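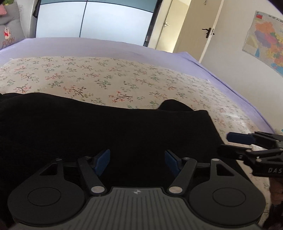
Posted by the donations coordinator, Serker Community Closet, Istley | Updated October

Questions we get all the time

I answer the phone here most afternoons, so these are in the order people ask them!

Who can shop for free?
Anyone living in Istley or out along the Salehi road. I don't ask for pay stubs or proof of anything. Tell me your zip code at the desk and you get a card good for 30 items a season (coats don't count toward that, so please take the coat).

What do you need most?
Twin sheets, always. Also kids' shoes, bath towels, and men's pants in the smaller sizes. We gave out 700 pairs of shoes last school year and ran out in the toddler sizes twice.

What can't you take?
Mattresses, car seats, cribs, and anything with a gas tank. I know, somebody always has a really nice crib. Try calling the county about that one.

When can I drop off?
Any time before 4 p.m., at the side door. Please don't leave bags on the step overnight, the raccoons are very thorough.

Do you pick up?
We do, for furniture only, and you'll need 2 people at your end if there are stairs. The van covers Istley itself. For Jusunia, call me and I'll see who's driving that way.

Can I get a receipt?
Sure, ask at the door. I'll sign and date it, but you fill in the values yourself.

Is there a fee for groups?
No fee. If your church or school is bringing more than 200 pounds of clothes, just give me a day's warning so I can clear the back table.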